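Budget thread for the handheld gripper line next year. Posting it because three people asked for the spreadsheet and the spreadsheet is a mess. 1/

Scope: handheld capture tools only. No arms, no mobile bases. Those sit under a separate line that Subira Were owns and she has already frozen it until November. 2/

Current state: two handheld units, both in daily use, no spare. When one goes down we lose half of capture. Downtime last quarter was all fingers and cables. The cameras have been fine. 3/

Quotes in hand. Zander: 4000 per unit, camera included, fingers included, one calibration visit. Guérin: cheaper unit, but the camera is a separate line and the lead time is quoted "on request." I don't plan against "on request." 4/

Skandix doesn't sell complete units. They sell finger sets and pads, 217 per set. We'd be buying from them whichever body we pick, as long as the mount pattern stays the same. 5/

So the mount pattern is a purchasing criterion and goes in the RFQ as a hard requirement. Last time it was a "nice to have" and we ended up with a drawer of adapters. 6/

Task load matters more than unit price. Most of next year's list is tabletop cleanup: sweep, scoop, tip into a container. Thin handles, light plastic tools, small crumpled debris. 7/

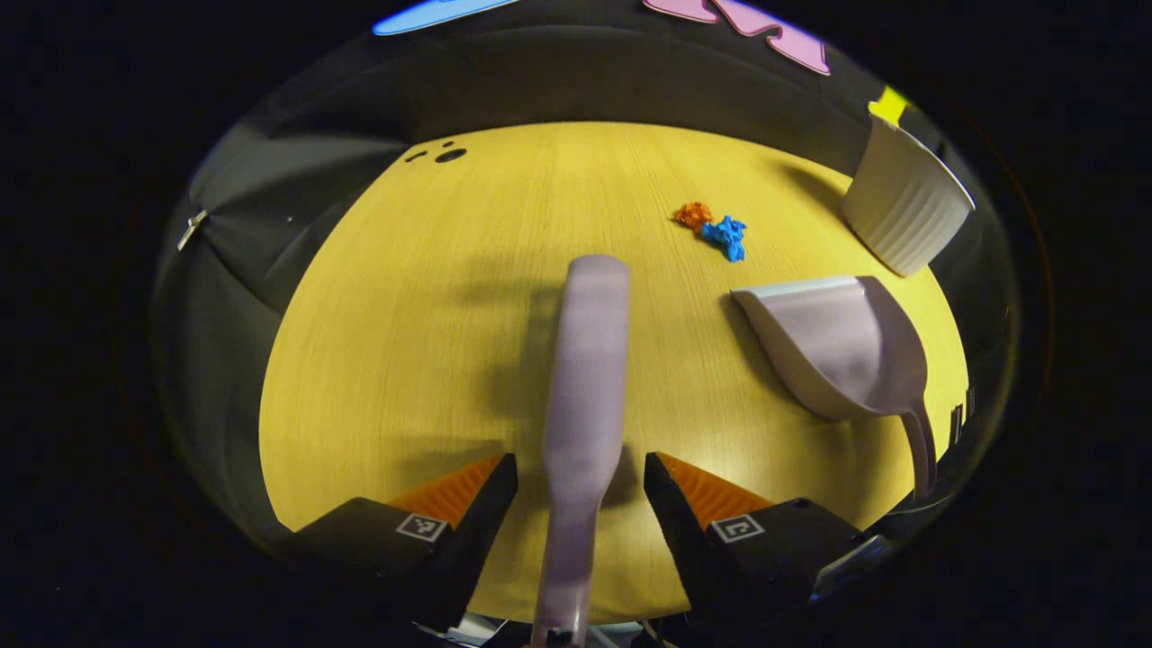 Tabletop cleanup, gripper view. Lavender dustpan, two scraps, ribbed container at upper right.

What that work asks of the hardware: pads that hold a narrow handle without letting it rotate, and a view wide enough to keep the target and the container in it together. Payload is close to irrelevant. I've struck the high-force option from both quotes. 8/

Pads: we're on ridged ones now. Flat pads are cheaper and Svatopluk Krajčí wants a side-by-side before we commit. Fair. I've put one flat set in the order for that and nothing more. 9/

Markers: each finger needs its fiducial, and replacement fingers ship blank from Skandix. Printing and applying them is in-house labor. It has never had a budget line. It has one now. 10/

Lens: staying with the wide one. A narrower lens would save a little per unit and would mean recalibrating everything plus keeping two sets of intrinsics alive. Not worth it – and the saving disappears into labor within a month. 11/

Props are a real cost. Dustpans, brushes, bins, table tops, backdrop cloth. Individually trivial, so they land on somebody's personal card and get expensed late. Sulance will run a consumables account with monthly invoicing. Opening balance 1521, reviewed at mid-year. 12/

Proposed order:
– 2 Zander units
– Skandix ridged sets, enough for all four bodies plus one spare set each
– 1 flat set for the comparison
– Sulance account
13/

Not in the proposal: extended warranty (it excludes fingers, and fingers are what we break), the vendor's carrying case, the annotation license bundle. We have an annotation tool. People dislike it, but that's a separate thread. 14/

Open items. Zander hasn't confirmed whether the calibration visit covers both units or one. Guérin still owes me a date. If the date is good I'll rerun the comparison with camera cost added in. 15/

Quotes are current as of Friday, August 21, 2026. Zander holds its price for 60 days, so the decision has to be made before the freeze review. Comments to me or Subira, preferably with a part number. 16/16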